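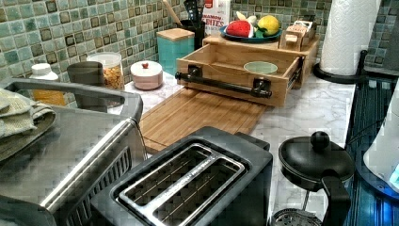 Figure 2. Work counter at the planning stage, organizer drawer open, small bowl inside.

Section 2. Planning and Budgeting for Your Plenar Counter Arm

Complete this section before you place an order. Mounting kits are cut to length and can't be returned once opened.

2.1 Choose the work area

1. Pick one stretch of counter and keep to it. The base plan covers a single work area.

2. List the objects the arm will handle. In Figure 2 the list would start with the drawer and its black bar handle, the pale green bowl, and the items on the dark blue plate.

3. List the objects that will stay put. A countertop oven, a toaster and a cutting board all take up reach space even if the arm never touches them. Write down the height of each.

4. Open every drawer and door in the area as far as it goes, then measure. A drawer that fits the plan when closed may not fit when open.

5. Mark power cords on your sketch. The white cord beside the toaster in Figure 2 is the kind of thing that gets left off.

Note: Leave at least 8 inches between the mounting plate and any appliance that heats up.

CAUTION: Do not plan an arm path over a toaster or oven that is in use. Move the appliance or choose another area.

2.2 Choose the gripper

1. Sort your handling list into rigid and soft objects. Bar handles, jars and bowls are rigid. Plush items and towels are soft.

2. If the list is all rigid, order the standard Udotier two-finger gripper. It ships with the arm.

3. If the list has any soft objects, add the Udotier padded finger set.

4. Check the widest object against the gripper opening in Appendix A. Large canisters may have to come off the list.

Note: Polished metal and clear glass are harder for the depth sensor to read. If your list includes either, allow extra time for calibration.

2.3 Set the budget

1. Start with $3,000 for the arm, controller and standard gripper.

2. Add $312 for the Rantala mounting kit. Stone counters need the clamp version, same price. Do not drill stone.

3. Add the padded finger set if you need it. See the current price sheet.

4. Add a Himero service plan or set money aside for spare parts. Finger pads wear out first.

5. Allow 16 hours of staff time for mounting, calibration and first trials. First-time buyers often leave this line out and then run short.

Note: Prices in this section are as of 20 September 2025 and do not include shipping or sales tax.

2.4 Before you order

Have your sketch, both object lists and the counter thickness at hand. The order form asks for all of them. If the counter has a backsplash, enter the clear depth from the front edge to the tile, less anything stored along the back.

Go to Section 3, Unpacking.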